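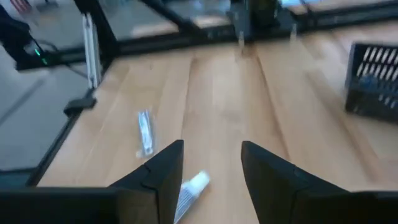 What does Ivness do?
We sort, pack and send out small toiletries - tubes, packets, travel sizes - for shops and guest houses that don't want to do it themselves.

About us
Started in Tirville in June, one bench and a borrowed van. Now 18 of us, in the old seed store on Marotbridge Road. Harvey Perron runs the floor and still answers the phone most mornings.

How it goes: stock comes in mixed. Gets laid out on a table, checked, then into baskets by order. Caps tight, labels readable, nothing leaking. Anything doubtful goes back to the supplier, we dont argue over one tube.

Smallest order is 42 pieces. Biggest so far was 520, for Tuhumury, all travel sizes, packed by hand in one afternoon.

We don't make anything and we don't sell to the public - sorry, we get asked alot. Returns by arrangement, call first.

Want to visit? Fine, use the side door. Parking is tight before lunch. Bring samples if you have them, saves a second trip.

Page updated 18 Sep 2025. New price list to follow.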